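2019-12-04, still fighting the recipe plugin

Okay, picking this ticket back up now that the kids are in bed. Quick recap for Valquíria, who very kindly said she'd have a look at the weekend (thank you thank you thank you): this is the food blog, running on Trosar, and the recipe cards come from the Clirkuston add-on. I've got 200 recipes in there, mostly baking, plus the soups I did last February when I couldn't face another loaf.

The trouble is the fish pie. Well, it's the serving sizes, but the fish pie is where I spotted it. A reader wrote in to ask if I really meant 1,069 grams of smoked haddock for a family of four. I did not! The card says "serves 4" and when I open it in the editor it says 400 g, same as it ever did, but on the live page it's this mad number. The potatoes are fine. The milk is fine. It's only the haddock, and the peas if you click the metric button twice.

## What I tried first

Cleared the cache. Cleared it again in the other browser. Logged out, looked at it on my phone, still wrong. Then I turned off the ad blocker and got a full-screen offer for a slow cooker, so that went straight back on.

I deleted the haddock line and typed it in fresh, saved, and it came up as 400 g. Hooray, I thought, and went to make a cup of tea. When I got back and refreshed the page, it was wrong again. I hadn't touched a thing.

Next I swapped "smoked haddock" for plain "haddock" in case there was some hidden junk pasted in from my old Word file (I have form for this, the lemon bars had a tab character in them for a whole year). No change.

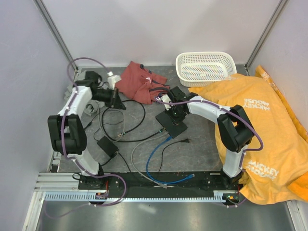

## Reply from Clirkuston support

They answered the next morning, which I'll give them credit for. They wanted to know:

- which theme I'm on (Paiva, the free one, with the big photos at the top)
- whether I had any other add-ons that touch ingredients
- whether the wrong number showed up in the print version too

I printed it. The print version says 400 g! So the right number is stored somewhere and it's only the web page that gets it wrong. I told them that, and I also told them about the shopping list add-on, Droltberg, which I'd forgotten I even had. I put it on for the Christmas menus and never used it again.

Their answer was to switch Droltberg off and see. Fair enough.

## Droltberg off

Switched it off, fish pie went back to 400 g straight away. Made the tea, came back, refreshed, still 400 g. I left it overnight and it was good in the morning as well.

So then I did the thing you're not supposed to do and switched it back on, just to be sure, and the haddock took two refreshes to go wrong this time. At least it's the same wrong number every time. I went through the rest of the fish recipes with it on and found one more, the chowder, which wants 2,000 g of cod. Same deal, 400 g in the editor. I haven't checked the cakes properly yet. Nobody has complained about the cakes, but then people who bake do tend to just shrug and use their own amounts, and I don't want anybody's sponge ruined on my account.

## Where it's at

Droltberg is off and staying off for now. Both fish recipes look right on my laptop, my phone and the old tablet in the kitchen. I've put a note at the top of the fish pie saying the amounts have been fixed, and wrote back to the reader, who had luckily only bought the normal amount of haddock.

Valquíria, if you do get a minute, here's what I'd love to know:

1. Can I delete Droltberg completely without losing the Christmas menus? They're on their own page but I think it made that page.
2. Is there any way to list every recipe where the live number doesn't match the editor? I really don't want to open them all by hand.
3. Should I be telling the Droltberg people as well, or does Clirkuston pass that on?

Leaving this ticket open until the cakes are checked. I'm starting with the gingerbread, as that's the one everyone will be making this month.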